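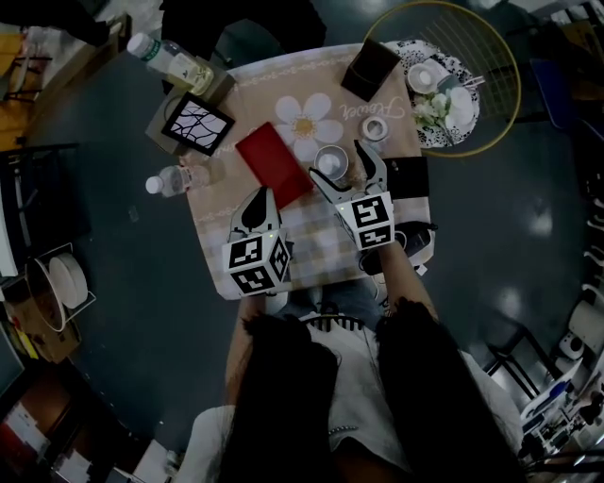
Flurina Lehner wrote to us that her Larkholm racket lost its feel after 20 hours of play, and that no amount of restringing brought it back. We print that first, as the maker's own leaflet promises "lasting touch" and gives no figure for it.

Larkholm Court 2 tennis racket

Weight, strung: 310 g by the leaflet
Head: 100 sq in
String pattern: 16 x 19
Grip sizes: 2, 3 and 4
Supplied with: thin cover, no strings

The Court 2 is sold as a racket for club players who want to hit harder without trying harder. We have heard that before. It does give easy depth from the baseline, and the serve feels solid enough. At the net it is slow to turn, and the claim that a new throat shape "cuts shock" is one we couldn't feel on court. Vinzenz Hämmerli played a set with it against his old Kiklow and went back to the Kiklow.

The paint chips early near the top of the hoop. Buy some head tape.

Leaflets also say that ranked juniors at Jolville use it. They may well do. Juniors use what they are given, and it tells you little about your own backhand.

Stringing is extra. Ask for the lower end of the printed range if your elbow complains. Unstrung rackets can be returned in the cover they came in; once strung, they are yours. Try the demo racket before you order, and play a whole set with it. Demo grips come in size 3 only.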